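Grey tubs under the house: keep or bin?
Started by tinsnail
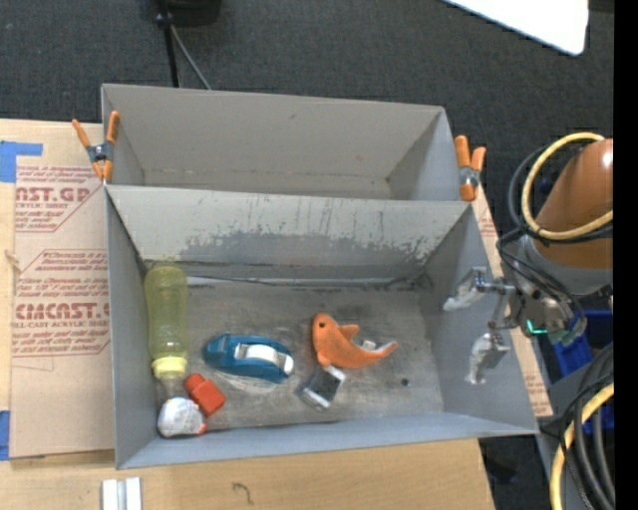

We're moving from a three-bedder with a big shed to a two-bedder with a carport, and I have until the end of January to get the storage down to something sensible. At the moment it's 48 tubs and crates of various kinds, most of them under the house. The new place has one cupboard off the laundry and a cage in the carport that I'm told is the size of a single bed.

I had a quote from Nostholm for a small storage unit and it came to 1,610 for the year, with a padlock you have to buy from them. My partner thinks that's fair. I think it's a lot of money to visit a fondue set.

So, two questions. Does anyone rent storage long term and not regret it? And what do you do with kids' school work? That's the bulk of it.

---

marri_road
We rented for two years after we downsized. When we gave it up we kept a bookcase and a box of Christmas things. The rest went to the tip shop. If I'd added up the rent at the start I would have bought a new bookcase.

---

Flathead60
Disagree with the above, depending on circumstances. We had a unit for nine months between houses and it was worth every cent, as we knew when we'd be out. The trouble is an open-ended one. Put an end date on it before you sign and stick to it.

Also check whether the quote includes insurance. Ours didn't.

---

tinsnail
It doesn't include insurance, I just looked. Thanks.

There's no end date for us. This is meant to be the last move for a good while.

---

gumboot_annie
School work: one document box per child, the sort that holds A4 flat. When it's full, something comes out before something goes in. Anything bigger than A4 gets photographed and goes in the recycling. My two are in high school and neither has asked to see the inside of the box yet.

Don't let the kids do the sorting with you or you'll be there until Friday with one folder.

---

dunc_o
I'd be careful with photographing everything. We did that and the photos are now on a laptop that doesn't start. Paper in a dry box has outlasted three computers at our place.

---

gumboot_annie
Fair enough, but that's a backup problem. Put them in two places.

---

dunc_o
It is, and most people don't. I'd keep ten good things per kid on paper and not bother photographing the rest.

---

Flathead60
What are your tubs like, tinsnail? Anything that's been under a house for a while, check the contents for silverfish before it goes into a new cupboard. Open-topped ones especially. I lost a box of service manuals that way, and the tub itself looked perfectly all right from outside.

---

tinsnail
Mixed lot. Some have lids, some never did. The good ones are Uvcombe tubs, 60 litres, with the clip handles. I've done one row so far and found silverfish in the old tax papers, which I was happy to see go. No mould, but the back row is against the brick and I haven't pulled it out yet.

---

marri_road
The 60s are too big for paper. You won't lift them once they're full and they won't stack more than two high without the bottom lid bowing. Go down to something half that size for anything heavy and keep the big ones for doonas and camping gear.

---

Peg_and_Line
Bit of a different view. I wouldn't buy or keep any tubs until you've emptied them. People sort into the tubs they own and end up with exactly that many tubs. Tip it all out on a tarp, one lot at a time, decide, and see what's left. We went from 38 boxes to nine and I only kept the ones that fitted the shelf.

Measure the shelf first. Ours was a Flalline bracket set and the depth on the packet was not the depth once it was on the wall.

---

Flathead60
Tipping it all out is fine if you've got a dry day and somebody to help put it back. With a deadline I'd do it room by room, in the order you'll unpack. Half-sorted on a tarp at seven at night with rain coming is worse than not sorted.

---

Peg_and_Line
I did say one lot at a time.

---

Flathead60
You did, sorry. Missed it.

---

tinsnail
Good points from both. I'm going to do six tubs a day after work, on the driveway, and not rent the unit. Partner has agreed on the condition that the kayak paddles stay.

Does anyone know if the tip shops take tubs with cracked lids? There are quite a few.

---

marri_road
Ours takes them without the lids. Lids go in with the hard plastics. Ring first, they've knocked back a few things lately.

---

dunc_o
Offer them on the local swap page as well. I put out a stack of old ones with no lids and a bloke took the lot for his worm farm.

---

gumboot_annie
Keep one with no lid for the car boot. Wet towels, muddy shoes, shopping. It's the only tub we use every week.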